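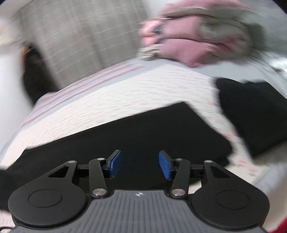
4 min read

Home > Community > Robotics > Hand-held grippers > Buying and budgeting

Budgeting for hand-held grippers for bedroom tasks: how many units, and what spares?

Posted in December by Tatu Biwott
3 replies · 31 followers · Share

We are putting together an equipment request for a domestic handling project. The tasks are bedroom ones: picking up folded clothes and soft cases from a bed, moving pillows, pulling a patterned sheet straight. The target is 1,000 recorded demonstrations per task, done by people holding the gripper, with no arm involved until the second year.

The design we are pricing is the usual two-jaw parallel linkage with flat blue finger pads and a camera looking forward over the body. Havetti will sell it complete. Skendbridge sells the body and linkage only, so pads, camera and mount would be separate lines. The form allows one capital purchase and a small consumables line, and I can't move money between them once it is approved.

What I need to settle by Monday:

How many grippers for two operators working at the same time. Whether pads should go under capital or consumables. Whether blur matters enough to pay for a better camera. When the operator swings the tool across the bed, the sheet pattern turns into streaks and the black items on it lose their edges. The gripper stays sharp in the same picture. I don't know if that is normal or a sign that the cheap camera is a false economy.

Posted by tredivik_bench
18 people found this useful

Three grippers for two operators. The third is a complete spare, kept assembled and calibrated. If you buy it as loose parts it will be raided for screws and will not be there when a linkage pin works slack in the middle of a session.

Pads are consumables. Put them there even if the first set arrives fitted. We changed ours every 200 demonstrations on bedding, less often on hard objects. Fabric does not cut the pad but it polishes the texture, and grip on thin cotton drops before you can see any wear. At your target that is five sets per gripper per task if one gripper does all the work, so price on total demonstrations and ignore the number of grippers. Ask for the pad price in writing before you order the body. Skendbridge pads and Havetti pads do not share a hole pattern.

On blur: the tool and camera are one rigid assembly, so the gripper does not move relative to the lens and will look sharp at any hand speed. The bed does move relative to the lens. Your description is what I would expect from a long exposure during a swing. Before paying for a camera, do these in order:

1. Fix the exposure at a short value and turn auto exposure off.
2. Add light. A bedroom ceiling fitting is not enough. Two diffuse lamps cost far less than a camera upgrade.
3. Slow the operator down on the approach. Blur in the travel between objects does little harm. Blur in the last stretch before the jaws close makes the demonstration hard to use.

If it is still poor after that, spend the money, and look at shutter type and sensor size before resolution. Black cloth against a white sheet is a hard case for any small sensor, as the exposure settles on the sheet and the folds in the black fabric go.

Other lines people leave out: cables with strain relief (buy double), storage, a jig for checking jaw alignment, and operator hours for re-recording. I would allow up to a tenth of the sessions for re-recording.

Posted by mwk
2 people found this useful

just get the Havetti kit, less hassle. we had the Alarcón one before and the support was slow

Posted by Linkage_Lou
7 people found this useful

Agree with the first reply except on the third gripper. If both operators are in the same building and you can stand a half-day stop, two complete units and one spare linkage set will do. It depends what an idle operator costs you.

One point on the form. Where a supplier quotes body, camera and mount on one line, most finance offices treat it as a single capital item. Split across three suppliers, each part may fall below the capital threshold and land in your consumables line, which sounds too small to take it. Check the threshold first. It could decide between Havetti and Skendbridge for you regardless of the hardware.

Also weigh the thing with the camera fitted. Operators tire, and tired operators swing faster between objects. I would plan shorter sessions and put the extra days in the budget now.

Was this thread helpful? Yes (27) No (3)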